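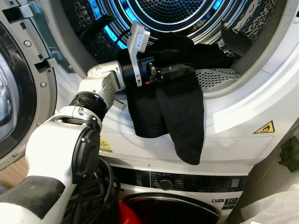

How long should a load of dark clothes stay in the dryer? Long enough for the thickest seam to feel dry between two fingers, and then out, whatever the display says.

I have been running darks as a separate load since February, when I moved to the Amville flat and got a stacked pair: washer below, dryer above. Before that everything went in together and I paid for it in gray lint on black socks. What follows is the routine as it stands now, with the settings I use.

Sorting. Black and navy go together. I used to split them, and after one winter of half-empty drums I stopped. Socks go in inside out, trousers zipped, pockets emptied and pushed back in. A pocket left hanging out dries first and comes out stiff, while the cloth it was covering stays damp at the hem.

Load size. The drum gets filled to half by eye when wet. More than that and the large pieces roll into a rope with the socks inside it. Subira Laizer, who had this flat before me, left a note taped inside the cupboard that said "two trousers, no more." I have tested three. She was right.

Heat. Low, always. Black cotton loses color faster on high, and the elastic in sock cuffs goes slack. The cost is time. A low cycle here takes long enough that I start it before dinner on Friday and empty it after.

Spin speed matters more than the dryer program. I ran the same load at 400 rpm and at the top setting, and the slow spin left the waistbands wet at the end of a full dryer cycle. I only use the slow spin now for the one wool sweater, and that goes on a rack anyway.

Lint. The filter gets cleared before each load as well as after. Before, because I don't trust myself to have done it last time. Dark fluff is hard to see against a gray grille, so I run a thumb across it. Every 7 loads it gets rinsed under the tap and left on the windowsill overnight.

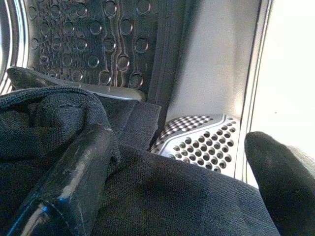 Unloading is where I lose socks. Small dark pieces stay on the drum wall or ride inside a trouser leg, and they don't show up until the next wash, usually a white one. So the order is fixed: large pieces first, one at a time, each shaken over the basket. Then I turn the drum a full rotation by hand and look again. Then I feel around the rim of the door seal.

Hems and pocket edges get checked at this point. If a folded hem is still cool, the piece goes over the back of a chair for an hour. I don't restart the dryer for one hem — the minimum program is too long and everything else would be overdone.

Pendo Nyaga wrote to ask whether dryer balls help with any of this. I tried 2 wool ones for a month. They kept the trousers from roping, a bit, and they shed pale fiber onto everything black. They live in the towel load now.

Still open: whether the sensor program reads dark synthetics correctly. It stopped early on the last two loads with running tights in them. I'll move them to a timed cycle and write down the minutes.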